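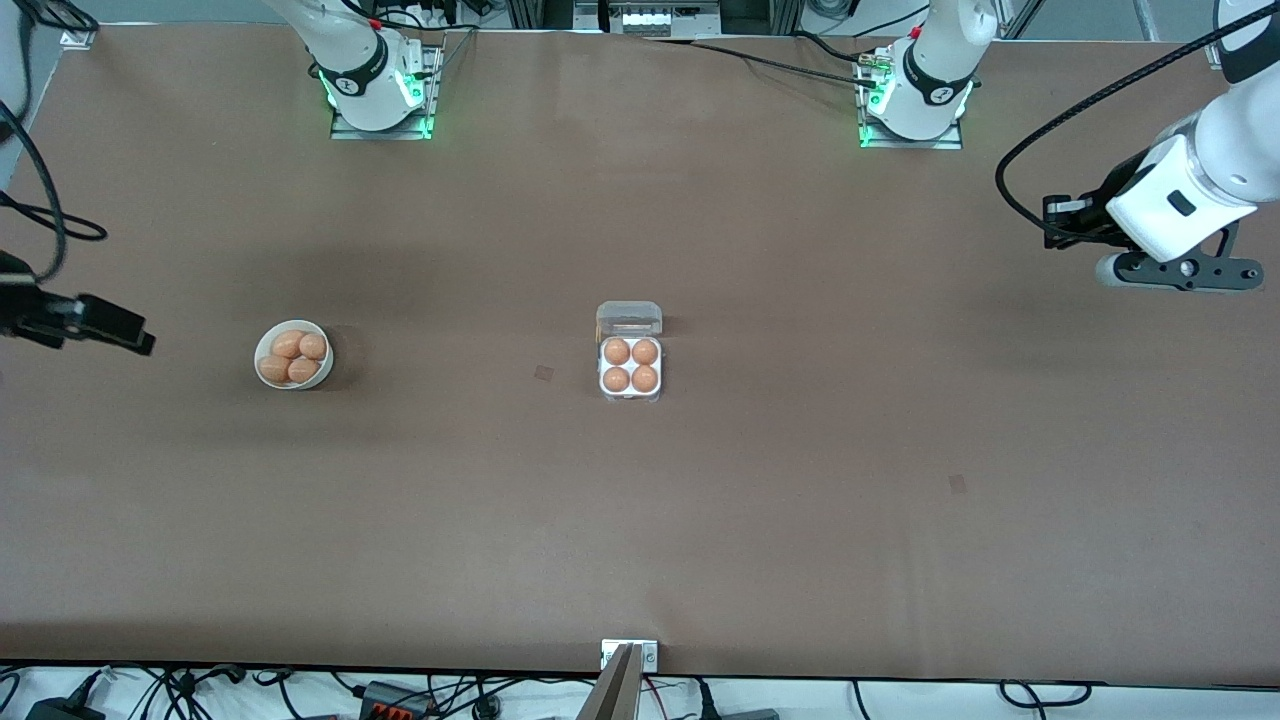 Clelter is a pair of robot arms that a company named Zakska wants to sell to families and schools. The ads say it can "help out in any kitchen." Should you believe that? Start with a hard job, like moving eggs. Clelter has two arms with black grippers, and in front of them sit a bowl with four brown eggs and a clear carton with four more. Squeeze an egg too hard and it cracks. Hold it too softly and it drops. Your hand works this out without asking you. A gripper has to be taught.

Zakska says its arms learned the egg job in 16 hours. Maybe so! But which eggs? Big ones? Would they manage a bowl of 24?

Shirin Ranjbar, who teaches fifth grade science, tells her students to ask what an ad leaves out. This ad leaves out the cables. Look under the near edge of the table and you'll find a big tangle of them. Where would those go in your kitchen?

Try this: move one egg with two spoons. Now ask a friend to time you.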